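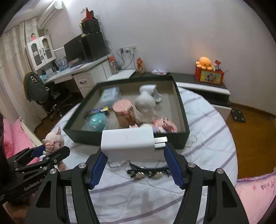
Breketti Loop Box, reviewed after a winter of small shows

I've owned a lot of loop pedals over the years, and I've sold nearly all of them again, usually to somebody in the same town who then sold them to somebody else I play with. So when Harsh Tripathi lent me his Breketti for a weekend in July I wasn't expecting to go out and buy one. I gave his back on the Monday and had my own by the end of the week.

It's a two-track looper with a big soft footswitch for each track, a volume knob for each, and one extra knob in the middle that slows everything down until your guitar sounds like a ferry leaving port. No screen, no menus. I play long, quiet sets with a baritone guitar and a little reed organ, mostly in back rooms and once in a chapel, and I don't want to be squinting at my feet while a room full of people listens to me breathe.

The sound

Lovely, and a bit dark. The top end gets softer every time you add a layer, so after 9 or 10 passes the first thing you played has sunk right down into the bottom of the pile. Some people will hate this! Deepak Pal, who plays clean, fast, bright things and does them very well, tried mine at rehearsal and handed it back looking sad. For drones and slow chords it's just what I wanted, and the organ in particular comes out sounding much more expensive than it is.

The slow-down knob is smooth for most of its travel and then gets jumpy in the last little bit before the stop. I've learned to stay away from there, or else to go there on purpose and look as though I meant it.

Using it on stage

The footswitches are quiet, and I can't tell you how happy that makes me. My old looper clicked so loudly that you can hear it all over the live tape Apolline Masson and I made at Stondine (she says it adds rhythm, she is very kind). With the Breketti you can start and stop a loop in near silence and the audience doesn't turn to look at your shoes.

What I'd change is the undo. You hold the left switch to take off the last layer, but if you hold it a hair too long it wipes the whole track. I did this in front of 85 people, eleven minutes into a piece that was supposed to last twenty, and had to build it up again from one note. Toshio Ogura came up afterward and told me that was his favorite part, so there you go.

It remembers loops when you switch it off – 40 of them, if you have the patience to fill the slots – but with no screen you have to keep your own list of what's where. Mine is on a strip of tape stuck to the lid of my pedal case.

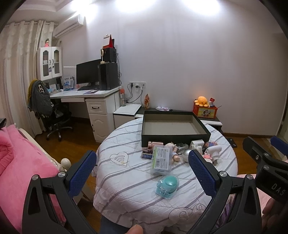
Should you get one?

If you make slow music and like things a little worn around the edges, yes, with my blessing. If you need tidy loops locked to a drummer, borrow one first, as it has no clock input and drifts if you look at it sideways. I'd be glad of a version with a separate undo switch, even if it made the box wider, and I'd probably buy that one too.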